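Ferkham Building News: Corridor and stairwell repainting

Repainting of the shared corridors at Ferkham starts in April, beginning with the ground floor of the Gaillard wing and moving up one floor at a time. The contractor is Skundard, the same firm that did the outside window frames. They will work on the walls first and come back for the doors and handrails once all the floors are finished.

The area to be covered is 2,614 square feet on the ground floor and 658 square feet in each stairwell. Both stairwells will stay open, but only one will be painted at a time. Please use the other one when you see the signs up. Work begins at 7:30 a.m. and stops at 4 p.m.

Tenants were asked to choose between keeping the present colors and going to a single plain color throughout. We received 200 replies, and most people wanted to keep some kind of stripe, as it helps visitors find their way between wings. The stripe will be kept on every floor.
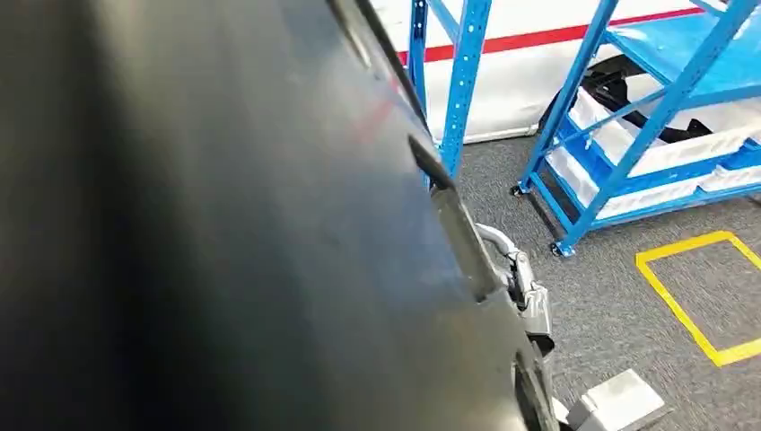
Page last changed: Thursday, 4:10 p.m.

Please take down notices, hooks and anything else fixed to the corridor walls before work reaches your floor. Items left up will be removed and kept at the front desk for 2 weeks. Bicycles and carts need to be inside your unit or in the basement storage room.

The paint is water-based and low in odor, but doors to the corridor should be kept closed while the painters are on your floor. If you have a delivery booked that needs the freight elevator, tell Linnea Nyberg in the building office so she can let the crew know.

Questions about color or about damage to walls inside your unit go to Capucine Arnaud. Repairs inside units are not part of this contract and will be priced separately.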